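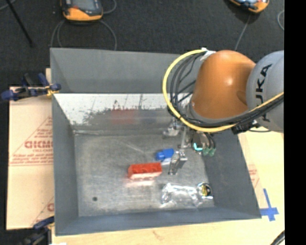 ## 4. グリッパの比較試験

対象はTautahi(平行二指)とKakel(細爪)の二種類。どちらが優れているかは、カタログを読む限り両方である。そこで試験をする。

### 4.1 準備

1. アームを退避位置へ戻し、非常停止が効くことを確認する。「昨日は効いた」は確認に含まれない。
2. グリッパを取り付け、コントローラで対応するツール番号を選ぶ。Tautahiは43、Kakelは44。
3. ビンを所定の位置に置き、クランプで固定する。手で揺すって動くなら締め直す。
4. 手首を両方向にゆっくり回し、ケーブルが突っ張らないか目で追う。
5. 対象物をビンの底に置く。硬いブロックと、くしゃくしゃの透明プラスチックを必ず混ぜること。ブロックだけで試せば、どのグリッパも名品になる。

> **注意** ツール番号を変えずにグリッパだけ交換すると、アームは前の爪の長さを信じたまま降りてくる。底の傷はたいていこれで増える。

### 4.2 試行

1. 速度を手動低速に設定し、ビンの縁から286 mm上で一度止める。
2. 爪先を対象物の脇へ下ろし、壁との隙間を確認してから閉じる。
3. 持ち上げて三秒保持する。二秒半で落ちたものは「失敗」と記録する。「ほぼ成功」という欄はない。
4. グリッパごとに300回繰り返す。途中で飽きても条件は変えない。
5. 終了後、ログを`brokley_718`フォルダに保存する。

> **メモ** 金属の底は光る。カメラが赤い反射を二個目のブロックと判定したら、しきい値をいじる前に照明の角度を変える。存在しないブロックをつかみに行く動作は見ていて楽しいが、試行回数には数えない。

### 4.3 うまくいかないとき

| 症状 | まず見るところ |
|---|---|
| 爪が閉じきらない | エア継手の差し込み、元圧 |
| 壁際で必ず止まる | ビンの座標、クランプの緩み |
| 透明な物だけ無視する | 露光、深度データの欠け |
| 何もしていないのに直った | 直っていない。もう一度試す |

ツール番号とビン座標の変更は、Olldale側の担当Nobuhle Mnguniに連絡してから行う。変更してから連絡すると、返信が速く、そして長い。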